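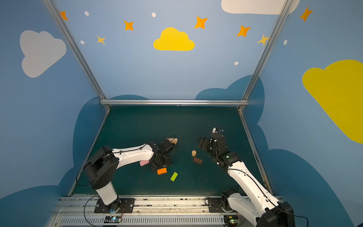
Home | Recipes | Store Cupboard | How To | About

Filed under: Pulses, Grains & Seeds

How to sprout lentils in a jar

22 Feb 2023, by Yulan Qiu

Sprouted lentils have a reputation for being the sort of thing eaten by people who own a rebounder. I don't own a rebounder. I do own a large bag of green lentils, bought in January in a fit of thrift, and there is only so much soup a household will accept before someone starts making toast in a pointed manner.

So, sprouting. You soak the lentils, drain them, rinse them a few times and leave them in a jar on the worktop, and after a few days each one has grown a little white tail. They taste like something between a raw pea and a nut, and they cook much faster than dried lentils do. They also look a bit like tadpoles for a day or so. You get used to it.

What you need

A big glass jar. Mine is a Hevby one that used to hold gherkins, and for the first two batches the lentils knew about it. Wash yours better than I washed mine. If the lid still smells of vinegar, leave the lid out of this altogether.

A bit of muslin, or a square cut from a clean, thin tea towel, and a rubber band to hold it on. You can buy special sprouting lids with mesh in them. They're very nice. So is having a rubber band and some money left.

A bowl to prop the jar in, so that it can sit at an angle with its mouth down and drip.

Whole lentils, green or brown. The little dark French sort work too and stay firmer. Red split lentils will not sprout, however encouraging you are with them. They've been skinned and cut in half, and all they will do is go to mush and smell of pond. I know this from a batch I'd rather not go into.

If you can find a bag sold for sprouting, get that one. Ordinary supermarket lentils usually work, but they've been dried and stored for eating and some bags are very old. I've had one bag where barely a third of them woke up. The rest sat at the bottom like gravel and I had to pick through them with a fork, which is a good way of finding out how much you value your evening.

Day one, evening: soak

Measure out a small cupful of lentils, less than you think. They swell, and then they grow, and then they want the whole jar. My first attempt was filled halfway up and by the third day I couldn't get a spoon in.

Tip them on to a plate and look them over. Take out any broken ones, anything shrivelled, and the small stone that is in every bag of lentils ever sold and is always exactly the colour of a lentil. Rinse them in a sieve until the water stops looking like dishwater.

Put them in the jar and cover with plenty of cold water, at least three times as deep as the lentils. Cloth on, rubber band on, and leave them on the side overnight. Around 9 hours is good. If you forget and they get twelve, they'll be fine. If you forget until the following evening, start again, and perhaps set an alarm.

Day two, morning: drain

Pour the water out through the cloth. It'll be brownish and slightly foamy. My neighbour Peadar Ó Néill swears by it for his houseplants, and his houseplants are alive, so make of that what you will.

Fill the jar with fresh water through the cloth, swirl, and drain again. Then do it once more. Shake out as much as you can, because the lentils need to be damp and they really mustn't be sitting in a puddle. Prop the jar in its bowl, mouth down, at a slant, and turn it so the lentils spread along the side a bit and don't all slump over the opening. They want air.

Keep it out of direct sun. A corner of the worktop is fine. It doesn't need to go in a cupboard, and I'd argue against a cupboard, on the grounds that a thing in a cupboard is a thing you find in April. 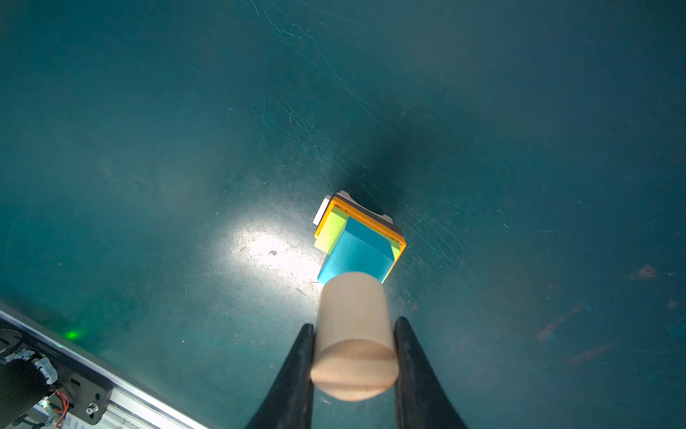

Nested squares stacked on a teal tabletop.

Days two to four: rinse and wait

Rinse and drain morning and evening. In hot weather make it three times a day. I do mine when I fill the kettle first thing, and again after washing up, and in between I don't think about them at all. It's the least demanding thing I have ever looked after, the cactus included.

By the second evening you should see the first points of white poking out of the skins. By the third day they're proper tails. Somewhere in there you'll get worried that they have gone furry. Look closely. If the fuzz is very fine and white and only on the roots, and it vanishes when you rinse, those are root hairs and all is well. If it's grey, or green, or strung across from lentil to lentil like a cobweb, that is mould and the lot goes in the bin. Don't try to rescue the good half.

Use your nose as well. Sprouts should smell fresh and a bit grassy, like a bag of peas. Anything sour, or slimy to the touch, is finished. Rostam Mohammadi left a comment under my last post on beans to say he had eaten some slightly slimy ones and been perfectly all right, to which I can only say well done, Rostam.

When are they ready?

When the tails are about as long as the lentil, I stop. You can go on longer and you'll get more crunch and a few small leaves, but they turn bitter, and past day 5 mine taste like the stalk of something.

Give them a last rinse in a big bowl of cold water. A lot of the loose skins will float up and you can skim those off with your hand. You will not get all of them. There's a video of someone removing every single skin with tweezers and I watched more of it than I should have.

Then dry them. This is the part people skip and it makes all the difference to how long they keep. Spread them on a clean tea towel and leave them for an hour or two, rolling them about when you pass. They should feel dry on the outside when they go in the fridge. Line a tub with kitchen paper, put them in, lid on, and use them within 4 days.

Do cook them

I know that half the point of sprouts, according to the sort of café that sells them, is that they're raw. But a warm damp jar is also a very comfortable place for bacteria, and rinsing doesn't get rid of them. Cook them until they're steaming hot all the way through. If you're cooking for anyone pregnant, very young, elderly or poorly, then please don't bend on this one.

It isn't a hardship anyway. Ways I use them:

Simmered for ten minutes or so, drained, and dressed while still hot with lemon, salt, olive oil and a lot of chopped parsley. Cold the next day in a lunch box, they're better still.

Fried hard in a wide pan with cumin seeds and a sliced onion until the edges catch. Put an egg on top. I have had this for supper more often than I plan to admit.

Stirred into fried rice. Put them in before the rice so they get a decent amount of heat.

In a curry, in place of some of the chickpeas. Add them earlier than you'd think, as they hold their shape well and nobody wants one that squeaks.

Not in a smoothie. I was talked into this once.

How much do you get?

I weighed a finished batch last week for the sake of looking thorough and it came to 248 g, drained and dried, from that one small cupful. It fed two of us with an egg each, and there was enough left over for one rather smug packed lunch.

If nothing happens

Old lentils are the usual trouble. Try a different bag before you blame yourself. A very cold kitchen slows them right down too, and in January mine took an extra day and a half and I'd more or less given up on them. Moving the jar nearer the boiler helped. Don't put it on the radiator, where they'll dry out on one side and stew on the other.

If they sprouted and then went sour, they weren't drained well enough. Steeper angle, fewer lentils, more of a shake.

Mung beans and chickpeas can be done the same way. Chickpeas need a longer soak and more room, and cooking them takes a good while. Kidney beans, no. They're poisonous raw or undercooked and sprouting doesn't sort that out, so leave them in their tin, where they are perfectly happy.

Next time: what to do with the other half of the bag, which is still in there looking at me.

Back to Store Cupboard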